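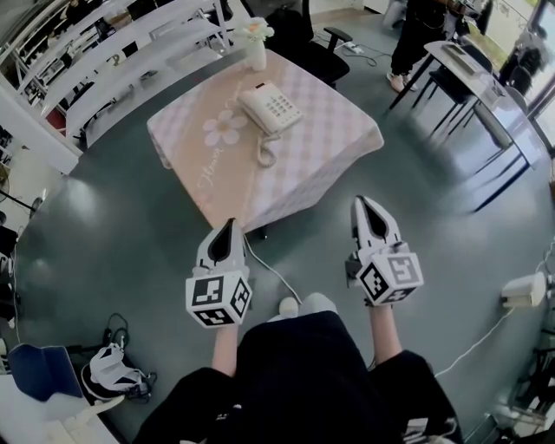 A checkered cloth with a daisy print, set out on a square table.

Myung-ja Cheon pours the barley tea before she will talk about anything, and then she talks for most of the afternoon. She has rented out table linens from her shop, Mametti, since she left the bank, and she owns 211 tablecloths (she irons every one herself, with the radio on).

"People apologize to me for stains," she says, laughing. "I tell them, honey, it was a wedding! Somebody was supposed to spill."

She turned 60 in August and has been thinking, a little, about slowing down. Her niece has offered to take over the deliveries, though the two of them still disagree over starch.

"My mother starched everything, even the dish towels, and you could have cut yourself on our napkins. I like a cloth that hangs soft."

More tea? She was already pouring it.

Recent stories
Oliwia Walczak on baking for Pruvport
Two sisters, one button shop
Gowda's corner café turns a page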